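Walking tour talk, Durnley – my notes

**Opening (2 min)**

Say hi, get them to shuffle forward. I've been guiding in Durnley for nine years and I still get lost behind the Menon Arcade, so tell them that – it gets a laugh!

Then the route: 13 stops, all flat, ending at the river. Mention the lunch break early (people always ask). 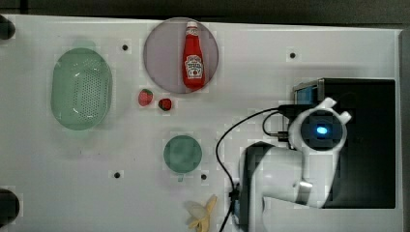 **Groups**

- Cap it at 20. I tried more in February and the back row heard nothing.
- Face the group, never the building.
- Coach drop-off is on Ikitz Street now.

**Questions**

Leave plenty of time, and hand out the maps last.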